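Pegboard (shape-fitting board)

A pegboard, also fitting board, peg-and-hole board or insertion board, is a flat panel with holes, slots or shallow recesses into which loose parts are placed by hand. Not to be confused with perforated hardboard, the wall panel for hanging tools. Used in preschools, hand therapy, job-skill testing and bench work of various kinds. Sizes run from a lap tray to a full table board.

Contents
Names
Layout
Parts
Materials
Use
Sets and storage
See also

Names

"Pegboard" is the most common word in American schools. Therapy catalogs lean toward "dexterity board". "Form board" is older and usually means flat cutouts only, no pegs. A board that mixes pegs with other shapes gets called a task board or an activity board, depending on who is selling it. Usage is loose, and the same board may be listed under all of these.

Layout

Simplest type: one grid of identical round holes. Next up is the graded board, holes going from wide to narrow, each peg fitting one hole properly. A narrow peg will of course drop into a wide hole and lean there, which teachers tend to treat as part of the exercise.

Panel boards split the surface into separate areas, one kind of fitting in each. Pegs in one, slots in another, maybe a gear or knob on a post. The Kevis pattern is of this type. Its areas can be worked in any order, and a beginner can be kept to one area for a whole session.

Clearance — the gap between peg and hole — matters more than the number of holes. Loose boards suit small children. Tight ones need the peg held straight, and a peg that goes in crooked will jam. A beveled rim around the hole helps alot. Some makers leave it off on purpose to make the board harder.

Parts

Round pegs, square pegs, flat tabs for slots, short pins, disks, gears. Tall parts are easier to grasp but tip more readily before they seat. Short pins are the ones that get lost. Gear parts usually sit over a post and may have to mesh with a neighbor, so a turn of the wrist is needed as well as a push.

Parts are often a single color on a pale board. Neelam Bhatia, in a handbook for the Solanki workshops, argued for one color throughout so that the user matches by shape and size only. Sunita Kandpal took the other side and wanted color coding for first-time users, to be dropped later. Both kinds are still sold.

Materials

Older boards are hardwood, sanded and waxed. Wood swells in damp rooms and a tight peg can stick in May that moved freely in winter. Plastic boards hold their size better and wash easily. Printed plastic parts may need light filing where a seam or ridge is left on them. White boards show dirt but the hole edges are easy to see against a darker table.

Use

The board goes flat on a table, within reach of both hands. Large boards are turned partway through so the far panels come near. Glare is a common complaint with glossy surfaces; a plain dark tabletop and side lighting are often recommended.
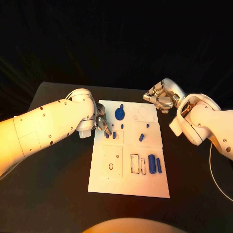

Work generally goes from upright pegs to slots to anything that has to be turned. Two-handed tasks come last: one hand steadies, the other places. Timed use is common in testing. In the Gridov procedure the user fills 50 holes, rests, then takes them out again in reverse, and the two times are written down seperately. Untimed use is more usual with children and in early therapy.

Removal is its own skill. Flush parts are hard to pinch, so some boards have a finger notch beside the recess, or a through hole for pushing the part out from below.

Sets and storage

Sold as a board plus a bag or tray of parts, normally with spares. Zukora school sets come with 3 boards of rising difficulty and one shared tray. Parts from different makers rarely interchange, even at the same nominal width.

See also

Form board
Shape sorter
Dowel
Fine motor skill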